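Re: Gripper or whole cell first?
November 23, 2023

Hello all,

Sorry for the slow reply, I've been buried in quotes (we have three on the go and they all use different names for the same bracket!). I'll put my bit under the original so it makes sense.

> We're a small moulding shop and want a robot to pick loose nozzles
> and set them upright for packing. There's money for a start this
> year but not for the lot. Do we buy the arm now and sort out the
> gripper later? The Andale people say yes, but then they sell arms.

I'd go the other way round. We bought the arm first back in September, a Fanumance, and it sat under a dust sheet while we argued about fingers. The simulation licence from Grunance was 1413 for the year and I grumbled about it no end, but it has saved us from ordering the wrong fingers at least once. You draw your part, scatter a few on a panel and try things out before spending on metal. We're still at that stage with the yellow, orange and red nozzles:
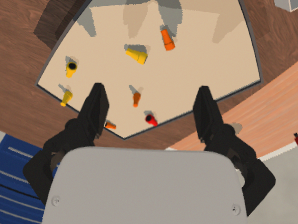

How much should you hold back for spares and fingertips in the first year? We set aside 1000, on its own budget line so that it doesn't get swallowed up by fencing and cabling.

The other thing I'd say is to ask every supplier for the delivery time in writing. Hrytsenko quoted us 11 weeks on the feeder, and that pushed the whole plan into the new year, with training moved along behind it. If your money has to be spent by a certain date, put the slow items in first and leave the software until last (you can usually have that the same afternoon).

Happy to send our spreadsheet to anyone who wants it, just reply off list. The tab called "old" is the one we use.

Cheers from the moulding end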